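The laundry basket belongs on the floor

By Sutrisno Purba
28 October 2018

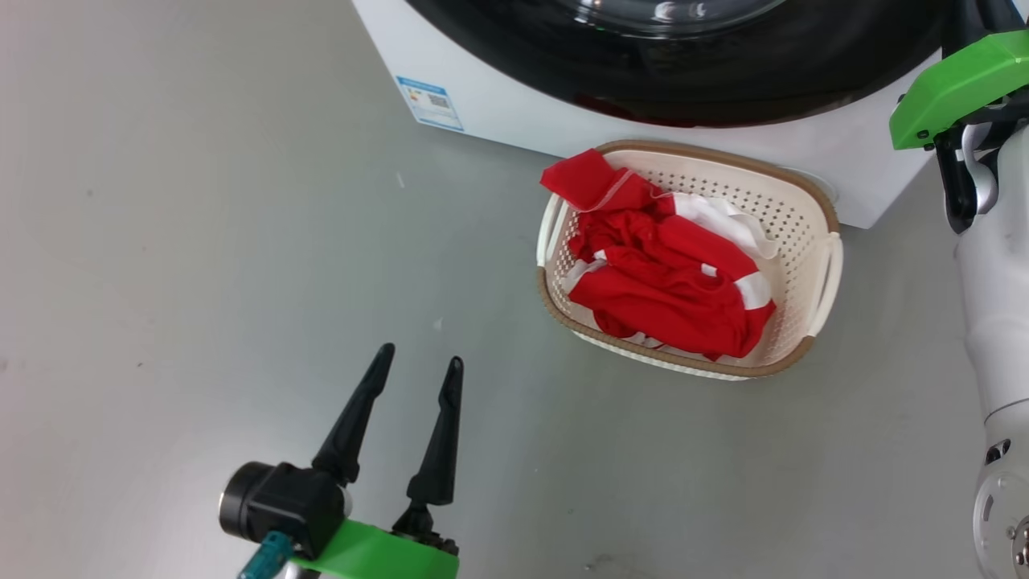 Photo: Sutrisno Purba / Whitfield Home Review

We use cookies to remember your preferences. Accept | Manage settings

Laundry fittings are now sold on the principle that nothing should touch the floor. Display rooms in this city show plinths, pull-out shelves and hampers on rails, all meant to bring the load up to waist height. I have measured and planned laundries for a living, and I think most of this money is badly spent.

A front loader puts its door low. The shortest path for clothes is a short drop from door to basket, and the basket has to be at the foot of the machine for that to work. A red shirt or jersey with white trim, bundled in a perforated plastic basket against the base of a washer, is a complete working arrangement. It needs one basket and a clear patch of floor.

The usual objection is bending. It is a fair one, and anyone with a bad back should ignore me and buy the plinth. For everyone else the plinth moves the bend to another part of the job. A raised drum is easier to reach into, but the basket then sits on a shelf or a bench, and a full basket has to be lifted down from there. The Gavlow pedestal I was quoted in September cost $517 before fitting. It raises the machine by 50 centimetres and puts the controls out of reach for a shorter adult.

The second objection is dirt. A smooth floor can be mopped in a few minutes. A rail-mounted hamper collects lint in its runners, and I have yet to meet a household that cleans them. If a sleeve hangs over the rim and brushes the floor, tuck it in.

Basket design deserves more attention than it gets. Holes in the sides let air through the load. A solid rim keeps its shape when the basket is carried full. Handles should be part of the end walls, as clipped-on ones work loose. Length matters too: a long side set parallel to the machine catches what falls from the door, where a round tub of the same volume leaves gaps at both ends. The Goda and Irnance catalogues list capacity in litres and say nothing of any of this.

My advice to clients is to leave 500 millimetres of bare floor in front of the drum, plus standing room, before choosing a single cupboard. Plans that start with the cupboards rarely leave it.

4 comments | Share this article

Contact the editors | © 2018 Whitfield Home Review | Back to top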